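车间笔记 · 周转区自动化
2023年4月

先把昨天没写完的补上。上次写到一半被叫去看打包台的封箱机,回来就忘了自己想说什么,只剩一句“货架那边的问题其实不在货架”,今天早上翻到,自己也愣了一会儿。现在想起来了,慢慢写。

我们这边从去年8月开始把周转区一点一点交给机器,到现在,Lidetti那套调度软件算是跑稳了。稳的意思是,早班的人进来不用先去看屏幕上有没有红字,可以先把外套挂好,泡杯茶。这件事听起来小,但我在这个车间这么久,知道早上那几分钟有多要紧。以前交接班,夜班的人站着说,早班的人一边穿鞋一边听,说的都是哪个架子推到哪里去了、哪一箱缺件、哪一箱是Cakley的退货千万别混进去。现在位置都在系统里,大家见面反而不知道说什么好,头两个星期有点冷清。

后来是Tuncay Özkan提的,说交接还是要留,位置可以不讲,讲讲手感。他的原话我记在旧本子上了:“机器知道箱子在哪儿,不知道箱子怎么样。”我觉得说得很好,就照办了。于是现在交接时说的是哪批塑料箱底边有毛刺、哪个轮子推起来发涩、哪种料放在下层容易被忘掉。这些话以前也有人讲,只是夹在一大堆位置信息里,听过就过去了。

说回货架。

上个月我们一直以为取箱偶尔失败是因为架子停得不准。大家的反应也很一致,就是去重新校位置,校完好两天,又来。我跟着看了两个班,把每次停下来的情形都记了(字很难看,见旧本子后面几页,谁要看先问我,我怕你们看不懂)。总共看了126次取放,停下来要人去处理的有18次。这18次里,真正跟架子停歪有关系的只有2次。剩下的多半是箱子里的东西:带子搭在箱沿外面,布料的一角翘起来,或者一摞箱子没有推到底,上面那只往外探了一点。

这个结果我在晨会上讲的时候,自己也有点不好意思,因为当初最坚持“肯定是定位”的人就是我。校位置的活儿大家跟着我干了好几轮,老傅蹲在地上量得腰疼,我请他吃了一顿面,算是赔罪,他说面可以,下次早点说。

所以现在改的是装箱。规矩很简单,我写在白板上,也抄在这里:
软的东西先压一压,往里收。
带扣、带子一律折进去,扣头朝下。
箱子叠好以后,用手掌推到底,听到碰着后挡的声音再走。
拿不准的就放上层,下层留给方方正正的东西。

最后一条有人反对。打包台的几位说上层她们够起来费劲,个子矮的要踮脚。我原来没想到这个,我总是从机器那一头想,机器取上层取下层都差不多。但晚班高峰的时候人也要从架子上拿东西,不能只顾着一头。商量下来,拿不准的改放中间那层,机器慢一点就慢一点。

说到慢,顺便记一下速度的事,免得以后又有人翻出来争。Paiva的人来调试的时候,把默认速度定得很高,看着是很威风,旁边的人却不敢走近,拿个胶带都要绕一大圈。我们自己调下来一些,一个班少搬几趟,可是人走动方便了,绕路少了,总的算起来并没有亏。这件事我在报告里写了两段,上面问有没有数据,我说有,就是绕路的步数没人去数过,只能凭我看到的讲。他们倒也接受了。

岗位的变化也写几句。原来专门推架子的两位,一位转去看屏幕和处理异常,一位不愿意看屏幕,说眼睛花,去了收货口。收货口缺人缺了很久,他去了以后那边的人高兴得不得了,中午吃饭都叫他。看屏幕的那位一开始很紧张,每次提示音一响就站起来,后来我们把提示音换成了低一点的,又给她留了一个“先等十秒”的习惯,多数小卡顿自己就过去了。她现在坐得住了,还顺手把异常原因的分类表重做了一遍,比我原来那张清楚得多,我那张里有一类叫“其他”,占了一大半,说出来丢人。

培训方面,Lotano那边给的教材太厚,300页,装订得很漂亮,放在休息室当了杯垫。我没有怪大家的意思,我自己也只翻到急停那一章。后来改成老带新,跟一个班,看到什么问什么,问到的就写在卡片上,卡片挂在工位旁边。现在卡片攒了一小串,边角都卷了,最旧的那张写的是“黄线里面不要放自己的东西”,字是小祝的,当时她刚来。

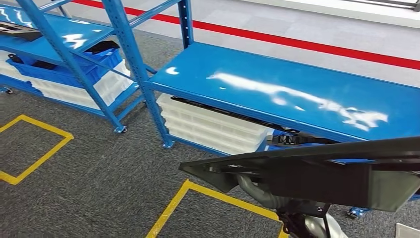 黄线这件事还要再讲。胶带在地毯上比在光地面上难贴,边上容易起,起了以后大家会顺脚踩一下,踩着踩着就歪了。我打算下个月换一种宽的试试,先换靠里的几处,看看能撑多久。如果还是起边,就跟物业商量,看能不能在地毯上嵌定位片,不过这个要花钱,也要等。眼下每周下班前谁有空谁看一眼,翘了就压平,压不平的撕掉重贴,旧胶不要留在下面。

还有轮子。蓝架子的小脚轮爱缠线头,打包台掉下来的捆扎线最厉害。手推的时候人能感觉到发涩,会停下来抠一抠,机器没有这个耐心,只是多用一点力气推过去,屏幕上一点也看不出来。Tuncay建议把检查脚轮加进交接要说的“手感”里,我同意,可是现在几乎没有人用手推架子了,手感从哪里来?想来想去,只好每个班挑一个架子,用手推一小段。听着有点倒退,大家倒不嫌麻烦,有人说正好活动活动筋骨。

白色箱子那边,底下一层的先不动。收货口想要一批去装小件,我答应匀一些,前提是他们把有裂口的挑出来还给我,别再混着用。有裂口的箱子叠在中间最坏事,上面一压就斜,斜一点点,取的时候就差一点点。

下面是要做的:
宽胶带问采购,有没有样品可以先拿两卷。
装箱的四条规矩重新抄一遍,把“上层”改成“中间层”,白板上那个还没改,今天又有新人照着旧的做了,怪我。
脚轮手推检查,从夜班开始试。
分类表请她打印一份大字的,贴屏幕旁边。
跟Lidetti的人说,位置异常和取箱失败能不能分开报,现在混在一个代码里,害得我冤枉了架子一个多月。
老傅的护膝,记得报销。

另外有人问我,以后是不是架子全归机器,人就不进来了。我那天回答得含糊,回家路上一直在想。照我看,至少今年不会。装箱要人,挑坏箱子要人,听轮子的声音也要人。可是三年以后怎么样我说不好,不想拿好听的话哄大家。能做的是有什么变动早一点讲,讲清楚,让想换岗的人有时间去学,不想换的也有时间跟我吵一吵。晨会以后多留十分钟,专门讲这个,先试一个月。

茶凉了,先写到这里。打包台那台封箱机的事另开一页。

评论(4)

夜班阿坤:手推检查我这边昨晚试了一个,右后轮缠了一大团线,抠了半天。建议在打包台下面放个小剪刀,拴根绳子,不然肯定丢。

收货口:白箱子收到消息了,裂的我们会挑出来。顺便说一句,教材不要扔,垫电子秤正好平。

小祝:那张卡片可以换新的了吧,我的字现在好看多了!

Tuncay:“先等十秒”这条也写到卡片上吧,新来的还是一响就跑。宽胶带我以前那个厂用过,贴之前地毯要先吸干净,不然一样起边。

阅读 41 · 评论 4 · 转发 2

有事请到车间办公室或在本页留言 | © 周转区工作笔记,内部交流,请勿外传 | 返回顶部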